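Viernes, 15 de julio de 2022

Esta semana perdí tres días con el simulador y quiero dejarlo escrito, por si a alguien le sirve. El robot de dos brazos debía bajar las pinzas hacia la mesa y en el paso 879 el programa se paró con un error de límite articular. 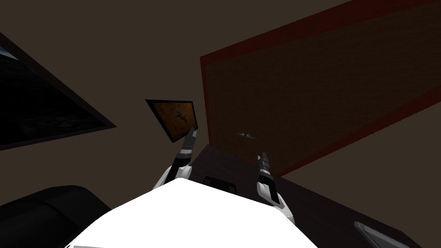

Primero culpé al controlador. Manolis Kontogiannis, que mantiene Warno con mucha paciencia, me pidió repetir la prueba con 3000 pasos y sin filtro. El error volvió en el mismo punto – exactamente el mismo – y entonces dejé de tocar las ganancias.

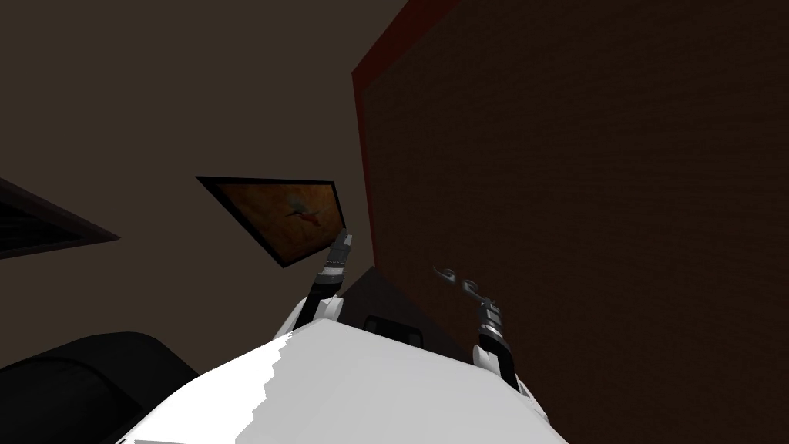
¿Puede pasar esto en el robot real?
Depende de quién vigile los límites. En nuestro laboratorio de Ballholm los vigila también el firmware, pero yo no confiaría solamente en eso.

La causa estaba en mi archivo de configuración: había escrito 40 grados donde el programa esperaba radianes. Anastasia Moschos lo encontró leyendo unas 200 líneas conmigo. Me dio bastante vergüenza.
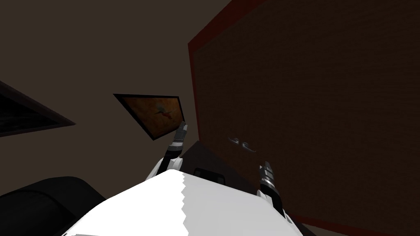

Los dos brazos levantados, en el simulador.

Queda pendiente añadir una comprobación de unidades al cargar el archivo. Espero tenerla en septiembre.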